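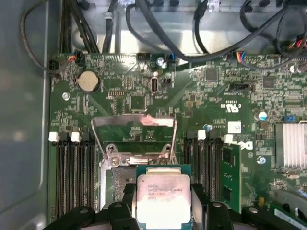
The Xeon E5-1630V3, right over the open socket.

Hi all, welcome to the Brokeo page! I've been meaning to put this up since February, when I dragged the old workstation home from a clear-out sale in Grondley (26 dollars for the whole tower, and I'd have paid more). Brokeo is just what I call it. It sits under my desk, it renders my little train videos overnight, and I love it way more than a computer deserves.

I'm a sucker for a nice big socket. The silver load plate is tipped up out of the way, and there are four black memory slots running down the left side with their white latches showing. You can just make out the dark gray pins next to the chip, and those are the part that makes me hold my breath every single time!

There's one green memory stick in the outermost slot on the right. More to come on that side, as soon as the Bilyk shop gets its used parts bin filled up again. The coin cell is up top on the left, and I keep a spare in the desk drawer.

Case and cable pictures are going on the next page once I've sorted them.

Last updated 2025-10-21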